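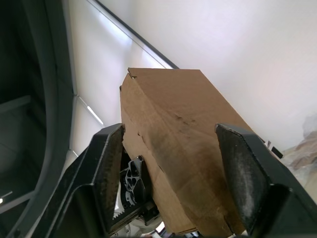
**Posted by Stirkgate** · returns bench, days · member

Our place handles returns for a few online shops. Since November we've had robot arms on part of the bench, sold to us by Ravico, and they now do a fair share of the box handling I used to do. I wasn't sacked. I was made a "cell attendant", which came with a lanyard and the same money.

What's bothering me is the day itself. I used to do my boxes, chat, look up and find it was dinner time. Now I watch a thing do boxes, and get called over when it can't. The screen says 334 went through without help on my last shift, and I believe it, but the other 13 were all mine and they were all horrible. Split flaps, soft corners, the sort that fold up when you look at them. So I get none of the easy ones and every one of the pigs, and my rate is still worked out the old way.

Has anyone else been moved like this? Did you get the targets changed, and how did you ask without sounding like you wanted the arms thrown in the canal?

---

**Giltero** · goods-in, twelve years of it

Yes, same here, different make. Go in with the numbers and leave the feelings at home for the first meeting. Write down every call-out for two weeks: what time, what was wrong with the box, how long you were tied up. We found a bad box took some 5 minutes by the time you'd walked over, cleared it and pressed the right buttons in the right order. Our old rate allowed nothing like that.

Then ask for the rate to be scrapped for attendants and ask what they want to measure in its place. Our manager hadn't thought about it at all. He'd bought the kit, put up a poster and gone on holiday.

Also ask who trains the next attendant. If it's you, that should be on your payslip. 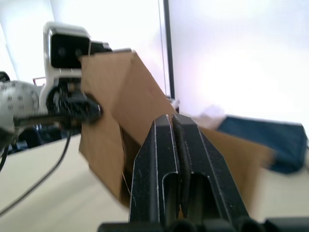
*Box with its flaps out at the bench.*

The flaps are worth a line of their own in your notes. Ours got a rule that anything open is taped before it goes near an arm, and then a row over whose job the taping was. Settle that early. It ended up being mine, obviously, but at least it's written down and I get time for it.

---

**Van Wyk** · new member

just ask for nights, its quieter and they dont look at the rate

---

**Stirkgate** · returns bench, days · member

Thanks Giltero, I've started a notebook. Page one is already full and it's mostly rude, so I'll copy it out neatly before anyone sees it. Van Wyk, I have a dog.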